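I have been trying to cancel a magazine subscription since March and I would like to record my progress, which is poor.

The magazine is called Urnum. It is about walking. I subscribed because there was a free pair of socks in it for me. The socks were fine. One of them still is.

Signing up took one click and the sort of mild thirst you get at half past eleven at night. Leaving, according to the website, is done "by contacting our partners at Brarnix". There is no link on the word Brarnix. It isn't even underlined.

Brarnix has a help page. The help page has a search box. I typed "cancel" and it offered me an article called Cancelling out background noise on your hearing aid. So they do a bit of everything, which is nice for them.

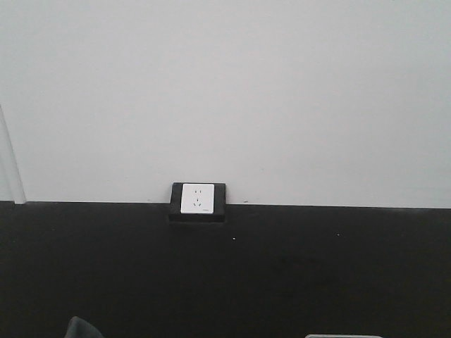

I rang. You are caller number 2, said the recording, and my heart rose. Twenty-five minutes later I was still caller number 2. Whoever was caller number 1 had clearly moved in and was having their post redirected.

The hold music was one verse of something with pan pipes, then a gap long enough to make you say "hello?", then the verse again. I said hello to those pan pipes more often than I've spoken to my neighbours this year.

Eventually a cheerful person answered and asked for my subscriber number. I said I didn't have it to hand. It's printed on the wrapper, they said. I said the wrapper goes in the bin, as wrappers do. They said I could wait for the next issue. I pointed out that not getting the next issue was the whole reason for my call – and they said they quite understood, and was there anything else?

So I waited for the next issue. It had a long feature on stiles. I read it all, I was annoyed to find it quite good, and I kept the wrapper.

Rang back with my number, which ends 3741. Different cheerful person. My subscription isn't with Brarnix any more, it moved to Alipour in the spring, and had I not had the letter? I had not had the letter. They could send me the letter again if I gave them my subscriber number.

Alipour, I will say, let you cancel online. You fill in a form. One of the boxes is "Tell us why you're leaving" and it won't accept fewer than 300 characters. I have written wedding speeches with less in them.

I wrote about the sock. 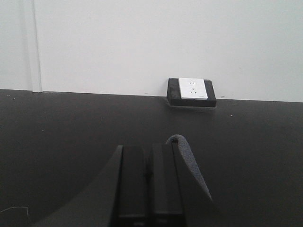
A reply from Maplehedge, who has plainly been through it: "Did you get the offer screen yet? I pressed No Thanks on mine and ended up with the digital edition as well. Read the buttons twice, the grey one is the one you want."

I had not got the offer screen yet. I have now. Half price for six months, or a "pause", or a head torch. The grey button says "Continue without savings", in lettering you'd need the head torch to read.

Pressed the grey button. Got a reference, 2618, and a message saying my request to request cancellation had been received. I have read that sentence several times and I think it means what it says.

A few of you are telling me to just stop the payment at the bank. I know. I'm aware of the bank. It has become a matter of principle, and also the bank's app wants me to update my phone first.

Update, 22 June 2025: an email! "We're sorry to see you go." Lovely. Second paragraph: my cancellation takes effect after the next renewal.

The next issue is a special on waterproof trousers. I'll let you know.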